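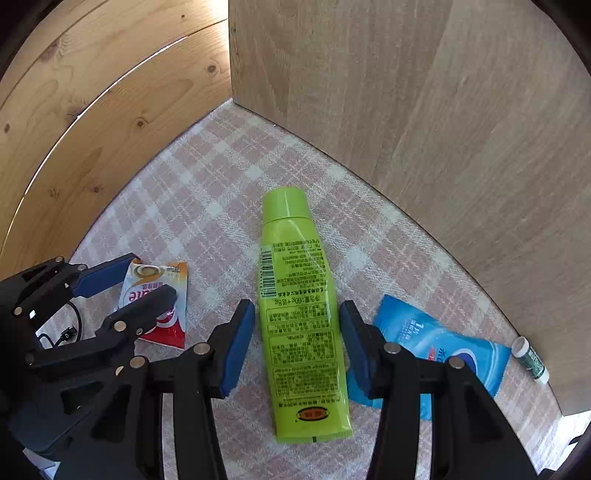 Teaching a Grip Without a Robot

The hard part of picking up a tube of hand cream is deciding when to stop closing. A rigid box gives a clean contact signal and then resists. A soft tube gives a little, then a little more, and a controller tuned on boxes will keep squeezing until the cap is under load. Film packets are worse. They fold, slide over each other and offer almost no edge to a finger coming in from the side.

Shoshana Kapoor's group at Brileo, a contract research lab in Falham, has spent the past year on this class of object. Their approach is to collect demonstrations with hand-held grippers, one in each of the operator's hands, and to train a policy on the recorded views and finger widths. No arm is involved until the policy is tested. The fingers on the hand-held tools have the same geometry and the same pads as those on the arms, so a closing width recorded by a person can be replayed by a motor with no conversion step.

The group's latest report, dated Feb 26, 2022, describes a study with 1,000 demonstrations of two-handed sorting. The objects were tubes and sealed packets of the size found in a bathroom drawer, placed on a cloth in a walled corner. One gripper takes an item while the other holds a neighbor still or waits for the next one. Operators were told to work at their own pace and to leave failed grasps in the recording.

That last instruction was Tharindu Siddiqui's. He handles the training side and had seen earlier policies stall after a first miss. "If the data only has clean grasps, the model has no idea what to do with its fingers 2 mm off target," he says. "It closes on nothing and then sits there."

The comparison was simple. One policy was trained on all 1,000 demonstrations. A second was trained on a filtered set in which every episode containing a missed or repeated grasp had been removed, and clean episodes were duplicated to bring the total back up. Both were run for 300 trials on the same pair of arms. The filtered policy failed in 36 more trials than the unfiltered one. Most of the difference came from film packets, where the first attempt often moved the item without lifting it.

Tubes showed a smaller gap. Kapoor attributes this to shape. A tube on its back presents two sides that a parallel gripper can close on, and a modest error in position is corrected by the pads as they make contact. Rotation still matters: fingers placed near the crimped end meet a thin, flat section, while fingers placed closer to the shoulders meet a body that fills the opening.

The cloth turned out to be a variable too. In January the group moved from a bare board to fabric, and pickup rates for packets rose before any retraining. A finger tip can press into fabric slightly and get under an edge. The same effect caused a new failure, in which the gripper took a fold of cloth along with the packet. The report lists this separately and does not count it as a successful grasp.

Curport, a parcel handler, has asked for a version that works from a deep bin. Kapoor is cautious. Walls limit the angles at which two grippers can approach, and the operators already lean in awkwardly when an item lies close to a corner. Siddiqui is now collecting a smaller set with items placed only along the walls. The next report, planned under the project name Mercado, will cover those trials and a change of pad material.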